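Put the Controls Back Where a Hand Can Find Them

My stove died in February, and the store on Mukitz Street had 2 models with real knobs. Everything else had a glass panel. I paid $270 more for knobs, and I would do it again.

A flat panel is cheap to build and easy to wipe down. I understand why firms like it. But the cost moves to the person cooking, who has to stop and look every time the heat needs to change.
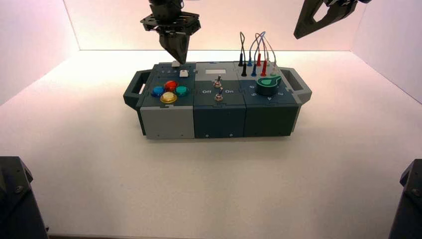

Hala Ghoneim wrote to me after my last column to argue that people learn panels fine if they give it a month. Maybe so. My mother is past 60 and has had hers for three years, and she still turns on the wrong burner.
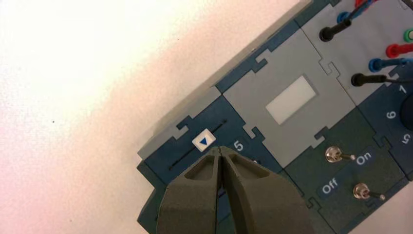 Volume is the control I miss most. Our old Jastus radio had a dial you could set in the dark. A slider works nearly as well - even a small white square in a black groove, with a blue triangle printed on it, gives your thumb something to push. The new radio wants me to hold down a spot on the glass.

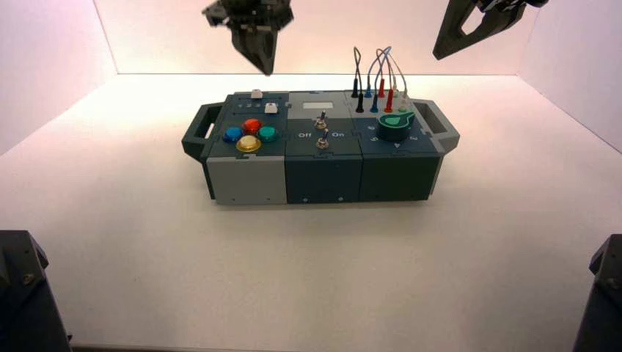
Touch panels can be updated and knobs can't, a reader named Masilela points out. True, but I have never wanted my stove updated. I want low heat to be in the same place it was yesterday, and I want to find it with a wet hand while I'm looking at the pot.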